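Toy box (household)

A toy box is an open or lidded container in which a household keeps its playthings between one use and the next. The name covers a broad family of objects, from the heavy blanket-chest sort that stands at the foot of a child's bed to the small, light box that lives on a table or a shelf and is carried from room to room as needed. In Canada the word "toy chest" is also common for the larger kind, and many families simply say "the bin", whatever it happens to be made of.

Form

The tabletop toy box usually has straight walls and no lid at all. A lid keeps the dust off, but it also has to be opened, and a small child who must open something in order to put a thing away will often leave the thing on the floor and wander off quite happily. Plain colours are favoured by many parents, white above all, as the toys themselves bring colour enough to any room. The walls need to be high enough to hold a stuffed animal upright and low enough that a short arm can still reach the bottom.

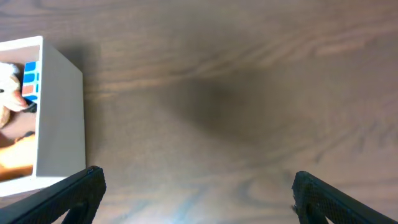

Mixed boxes, in which soft and hard toys are kept together, are by far the most familiar in ordinary homes. A plush animal and a puzzle cube make good neighbours, as it happens – the one gives way and the other doesn't, so the hard toy can be stood against a wall of the box and the soft one settled in beside it. Sorted boxes, with blocks in one and dolls in another, look very handsome on a shelf but ask a good deal of the person doing the tidying, who is quite likely to be four years old and thinking about supper.

Use in tidying

The best-known written advice on the subject is a small household booklet by Jovita Bañuelos, The Pritby Tidy Book, which gives 134 short entries on putting a home in order. Bañuelos suggests bringing the box to the table where the children have been playing, and filling it there before it goes back to its usual spot. Large soft things go in first, then anything with corners, and the little pieces last of all, in a pouch or a tin of their own. Her neighbour Leif Mikkelsen, who wrote the foreword, preferred to put the little pieces in first, and the booklet prints both views side by side with great good humour.

Care

A box with smooth walls wants only a damp cloth and a drop of dish soap, followed by a dry towel. Plush toys should be quite dry before they go back in. On a wood table, felt pads under the corners will spare the finish, and they are worth checking now and then for trapped grit.

See also: Blanket chest; Playroom; Puzzle cube; Stuffed toy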